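Ticket 417: Wi-Fi drops out in the back bedroom, fine everywhere else
Opened by: Theano Makris
Status: Resolved (leaving it open to comments)

Hi all, me again, sorry! I've had the Zistard router for 3 months now and it's been a dream in the kitchen and the lounge, but the back bedroom is driving me up the wall. The phone shows full bars, then the little exclamation mark pops up and everything stops for a minute or two. Laptop does the same thing. The telly in the lounge never misses a beat.

Things I'd tried before logging this:
Turned the router off and on (obviously).
Forgot the network on my phone and joined again.
Moved the router from behind the telly to on top of the bookshelf, which got me a better signal in the hallway and made no difference at all to the bedroom.
Swapped the Plidport extender from the hall power point to the one beside the bed.

Update, a bit after 9 pm. Ran the speed test in three spots like you asked. Lounge gave me 200, hallway was nearly as good, bedroom gave me 30 and then fell over halfway through the second go. I also wrote down the light on the extender each time it dropped, and it goes from green to orange and back to green. I'd never noticed because I'm usually lying down facing the other way.
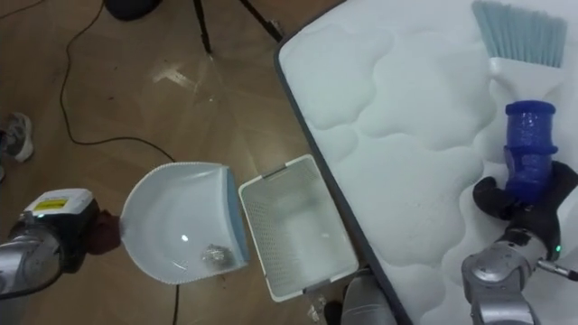

Zervas Home Network Help, Members' Support Desk

Update, next morning. Righto, I went through the steps from the desk one at a time. Logged into the extender's settings page (took me ages to find the password, it's on a sticker underneath) and found it was using the same channel as the router, plus it had the same network name, so my phone was hanging on to whichever one it fancied. I gave the extender its own name with "back" on the end and picked a different channel. Dropouts went from every few minutes to maybe once an hour. Massive improvement, but still not right.

Then I updated the firmware. The extender said it was up to date, the router said it was up to date, and the router was telling fibs! I had to download the file from the Rakano support page and load it by hand, which I did over a cable because you lot put the fear into me about doing it over wireless. It restarted twice by itself and I nearly pulled the plug the second time. Please put that in the instructions, that it restarts twice.

Update, that evening. Moved the extender back out to the hall as suggested, so it's sitting halfway instead of down the far end where it was struggling to hear the router. Green light the whole time. Streamed two episodes in the bedroom with no stops, and a video call with my sister in Hobart held up for the whole gossip, which was not short.

Only thing left is the printer, which has gone missing from the network since I changed the name. I'll have a crack at reconnecting it on the weekend and start a new ticket if it sulks. Ta very much for your patience, everyone!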